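About Nollora

We're a small robotics school, and we teach robots to help with everyday things at home: bowls, kettles, bags, the stuff on any kitchen table. Our January open day brought in 500 visitors, and we loved every minute of it! People stood right by the two-armed robot and asked wonderful questions (the kids asked the hardest ones). 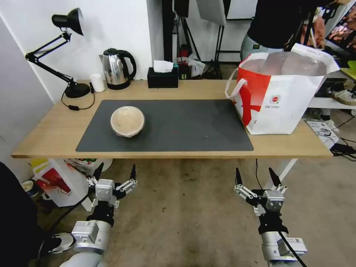
The next open day will have 12 short demos, and you're welcome at all of them.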